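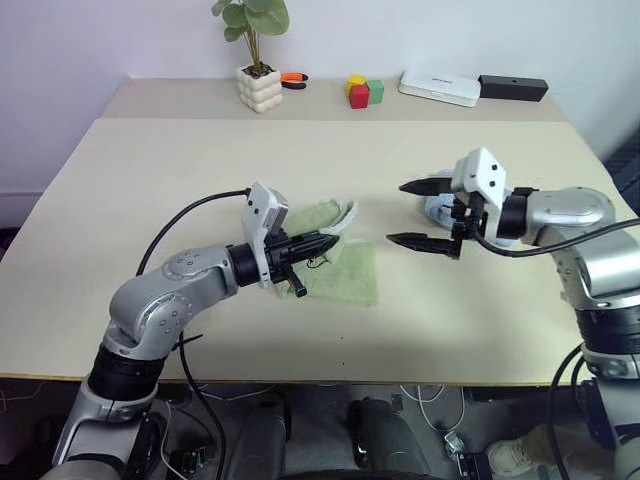
Should we buy a second folding station this budget year, or stock up on spares for the one we have?

Spares first. The second station goes into next year's request, with the floor work and the power priced in this time.

**Ticket:** Utudden folding station, downtime and purchasing
**Status:** closed, with one item moved to planning
**Site:** Pluldale
**Supplier:** Wuyts

## What I originally wrote

Hi all, opening this one as a support ticket even though half of it is really a money question. Feel free to move it if there's a better queue.

The left wrist on the Utudden station keeps dropping its connection during towel runs. It comes back after a restart, we get a while of good folding, and then the gripper stops answering again. Right arm is fine so far. When it happens the arm holds position but the fingers don't open, so somebody has to hit stop, work the towel out by hand and home everything again.

The obvious fix is a new wrist cable. We don't have one! We have never had one, because when we bought the station the spares kit was an optional line on the quote and I was the person who took it off to get under the approval limit. So that's on me, and I'd like to not do it twice.

What I need:

- help confirming it's the cable before I order anything
- a price for a proper spares shelf
- an answer on the second station, because the request form is due in November and people keep asking me

## Update 1 – is it the cable?

Went through the basic stuff first. Firmware matches on both arms. Power supply reads normal at rest and while both arms are moving. I reseated the connector at the wrist and at the base, ran it again, and got the dropout again before lunch.

Then I swapped the left and right wrist cables (thanks to whoever suggested this, I was about to start taking the gripper apart). The fault moved over to the right arm. Left arm behaved all afternoon. That's about as clear as these things get, so I swapped them back and wrote LEFT BAD on a piece of tape.

One thing I noticed while I was down there: the dropouts nearly always come when the arm reaches low and across. A corner pickup on a towel will do it, and a plain straight lift mostly won't. My guess is that the cable bends hardest in that position. I can't prove it, but I did give it a bit more slack and the gaps between failures got longer.

## Update 2 – the quote

Wuyts got back to me. The cable is $84, which made me laugh and then made me a bit sick when I thought about the hours we've lost to it. A set of gripper fingers with pads is $418. Freight from their warehouse in Punadport is a flat $300 per shipment, no matter what's in the box.

So if I order one cable, I'm paying far more for the truck than for the cable. If I order a cable now and the fingers in a couple of months when the pads wear down, I pay for the truck twice. You can see where this is going.

Lead time is 29 days. I asked if that could be shortened and they said they could look into it, which I am treating as 29 days.

I also asked about a loaner arm. They do offer it, but only on the paid service plan, and the plan is priced per station per year. For a single station I don't think we get the money back. With two it starts to look more sensible, so I've put a note about it in the planning section below.

## Update 3 – somebody asked why we can't use a generic cable

Fair question! I looked. The plug itself is common enough and you can get something that fits for a lot less. The trouble is that the original is rated for constant flexing and the cheap ones I found either aren't or don't say. We'd also be giving Wuyts an easy way out of the warranty on the wrist, and the wrist costs real money.

I would be happy to use a generic one on the bench for testing. I wouldn't put one on an arm that runs all day.

## Update 4 – what we ordered

Approved and sent:

| Item | Quantity | Unit price |
|---|---|---|
| Wrist cable | 4 | $84 |
| Gripper finger set with pads | 2 | $418 |
| Freight, one shipment | 1 | $300 |

That comes to $1,472. Two of the cables go on the arms and two stay on the shelf. I know the right-hand cable hasn't failed, but it has the same hours on it as the left one and I'd sooner change it on a quiet morning than in the middle of a run. The old right one gets kept as a known-good test cable.

I left out the spare camera housing. Neither of ours has given any trouble, and it would have pushed us into the next approval level, where things sit for weeks. Maybe next time.

While we wait, the station runs half days with the extra slack in the left cable. Please don't schedule the thick bath towels on it. The light ones are OK, and so are the thin cloths. If it drops out, press stop before you reach in – even if the arm looks like it's finished moving.

## Update 5 – parts are in

Box arrived, nothing missing. Both cables are on. The job took longer than I'd planned because the old cable ties had been pulled so tight that I had to snip them with the little side cutters, very slowly, with a flashlight in my teeth. The new ties are looser and there's a proper loop at the elbow now. Please leave that loop alone! It looks untidy and it's supposed to.

First full day on the new cables had no dropouts. Second day the same. I kept the ticket open for the rest of the week and nothing came up, so I'm calling the wrist fixed.

Finger sets are still in their bags, top shelf of the parts cabinet, labeled. If you take one, write it on the sheet inside the door so it gets reordered.

## Moved to planning – the second station

Lots of people want this and I do too. The folding work is piling up and one station can't do it while also being the thing everybody tests new settings on. But when I went back through what the first one cost us, the quote was the easy part. These are the bits we paid for later out of other people's budgets, and I want them on the request from the start:

- **Table and mounting.** Ours got a table we already had. The clamps were bought afterward, and then bought again in a better size.
- **Power and network at the spot.** We ran it off what was there. The second spot has one outlet and it's behind a cabinet.
- **Spares.** One cable per arm and one finger set per station, on the same shipment as the station itself, so freight doesn't get charged separately.
- **Cloth.** Sounds silly, but we go through a lot of towels, and lint on the pads is a running chore. Somebody has to buy them and somebody has to wash them.
- **Staff time.** Setup took us much longer than the supplier's estimate. I'd double whatever they tell us.
- **Service plan.** Price it for two stations and compare with just owning more spares. I don't have a strong opinion yet.

There's also the option of buying one additional arm as a swap unit and no second station at all. It would cover us for downtime but it wouldn't fold any more towels, so it depends which problem we think we're solving. I've asked Wuyts to quote both ways.

Things I still need from people before November:

- from facilities, a price for the outlet and whether the cabinet can move
- from whoever does the towel planning, how much folding we'd really send to a second station in a normal week
- from purchasing, whether spares can be listed as part of the equipment or have to come out of supplies (last time I got two different answers)

If you've got notes from the first purchase, even messy ones, put them in the planning folder. I found the original quote but not the emails that went with it, and I'm fairly sure there was a discount in there for taking the spares kit and the station together.

Closing the support side of this. If the left wrist drops out again, open a new ticket and mention this one, and say what the arm was doing when it stopped.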